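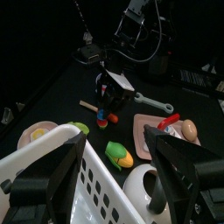
Workshop tips: sharing a bench with a picking arm

Wosdale put two arms in our sorting room in January and told us the work would get easier. Some of it did. Most of the tips below come from Aranka Fekete, who ran the toy table by hand for years and now spends her shift setting up for a machine.

Before the shift

Clear the table down to what the job needs. The Kirnis sales sheet says the arm copes with clutter. Ours slows down badly when play food, plates and tools are all mixed together, and guess who gets asked about the rate.

Keep cups and baskets where you can reach them without leaning over an arm. If you have to lean, stop it first. Every time, even for one egg.

Wipe dark tabletops with a barely damp cloth and leave them to dry. Scuffs build up fast on black, and they bother me more than they seem to bother the machine.

Small parts

Nuts and bolts from toy tool sets are the worst of it. A nut sitting on top of another piece is easy for a person: pinch, lift, done. For the arm, spread the pieces a hand's width apart if you want a quiet morning. Long things with handles go well to the side, pointing away from the pile.

Don't hover. If a grip looks wrong, let it finish or hit stop. Two of us got into the habit of nudging parts with a finger, and it took a stern note on the wall to break it.
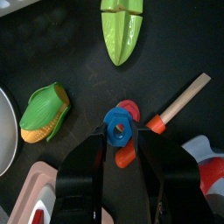 Keeping your own numbers

Write down every stop, with the time and what you did about it. The Meviter screen showed 400 picks for one shift. My notebook had 177 that needed a hand from one of us, either before or after. Management had only seen the first figure.

Ask what happens to the hours saved. We were promised job rotation and got 4 people doing the work of five, plus the wiping. Get the answer in writing, and ask again when the target goes up.

Look after your wrists anyway. Less sorting means more lifting of full baskets. Fill them halfway and make two trips.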